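1 January 2022

New year, new wallpaper! I know it's only paper and paste, but I have been grinning at it since breakfast. Nidia Correa came over from Odville with her good scissors and we talked patterns until the coffee ran out. I had been dithering since November over plain cream or the beige with the dark brown damask, and I'm so glad I went with the damask. It has that old hotel dining room feeling I love, and the stripes pull your eye right down to the floor.

Then there's the pale print with the gray fern leaves and the little orange blossoms. Roxana Mamani swore the two would fight. They don't! The orange warms up the brown, and the leaves are so soft they let the walls do the showing off. 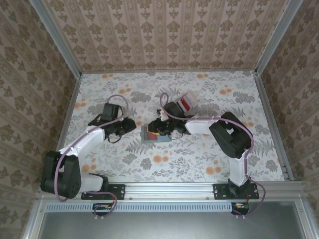

Later, after lunch

Still happy. I ate leftover rice standing up so I could keep looking. The light green pad is what I keep coming back to — such a small flat thing, and it sits so sweetly on all those leaves. I'd never have picked that green from a chart, but I'd like more of it now, maybe a cushion for the hall chair.

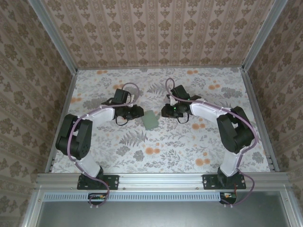
Nidia thinks I should do the landing next and she has already offered to help, bless her. The roll I liked in Mosquera was 30 a piece, and I'd want to measure properly before I go back, because last time I guessed and came home with far too little. I'm leaning toward stripes again, maybe in a blue — or a big loud fern, why not! Must call Roxana tonight and tell her she was wrong about the orange.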